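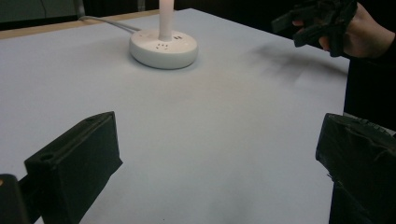

自动化导论 第8讲 开放日参观笔记(课前发,自己补)

地点:Wumholm 实验楼,Nilley 开放日。五月,上午场。签到完先领胸牌,不要直接上楼。

一、要看什么
手持夹爪示教。人拿着夹爪做动作,夹爪上的相机记录,数据之后给机械臂学。讲解由 Prultton 组负责,12分钟一轮,每轮最多37人,分两排站,前排蹲下。

关键词:末端执行器、腕部视角、示教轨迹、开合度。考试会考前两个,定义见讲义第三章。 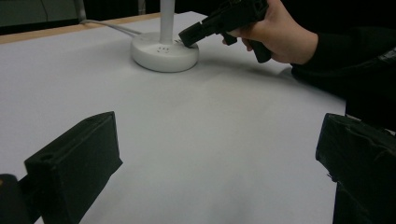

图2 右手持夹爪,爪尖顶在白色圆底座上面,立杆旁边

二、听讲时记这几点
1. 接触前的接近方向。从上往下还是从侧面?为什么
2. 夹爪闭合着去按和张开去夹,控制上是两回事。按压要限力,夹取要限行程,别混了。
3. 视野里一直有自己的两个指尖。好处:相对位置直接看得到。坏处:挡。

Ekpo 数据集(课上用的那个)一共900条示教,作业只用其中一小部分,下载链接在课程页。下载慢的找助教拷。

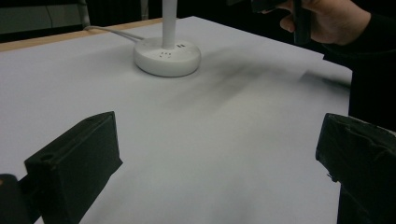 4. 运动模糊。手快了图就糊,策略学到的东西也跟着糊。讲解员会问大家怎么办,常见回答:补光,缩短暴光,放慢动作。三个都对,代价不一样,想一下哪个最便宜。
5. 阴影。浅色桌面上特别明显,模型可能把影子当成线索。换个灯位再试就知道了。

三、动手环节
自愿报名,先到先得。长发扎起来,袖子挽好。夹爪比看着重,手腕别悬太久。做错了不用停,报告讲解员,那一条会标出来,失败样本也有用的。

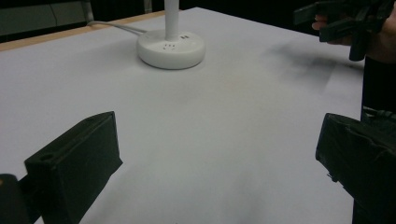
6. 两台夹爪同时用的时候,先说好谁先进工作区。坐标系各是各的,对齐靠标定,标定步骤下节课讲,今天只要知道有这么回事。

四、作业
写一页,手写可以。选一个桌面操作(按开关、插插头、拉线都行),把动作分段,每段写清楚夹爪张开还是闭合,在哪一步最容易失败,为什么。不要抄展板上的的流程图。

交到 Wumholm 一楼信箱,下次课前。胸牌出门还回去,去年少了好几个。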